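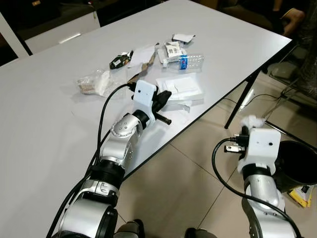

I'll admit it, I watched the Skekik clip from Dreselville eleven times on Wednesday. It's a guy dropping his ice cream off a pier! And now he has a fan page, a T-shirt deal and more than 3,483 strangers asking who he's dating (I checked, don't judge me). I think we hand out fame way too fast. Two funny seconds shouldn't mean people get to dig up your old yearbook photos. Laugh, share it with your sister, then let the poor man go buy another cone. I'd want the same if it were me on that pier.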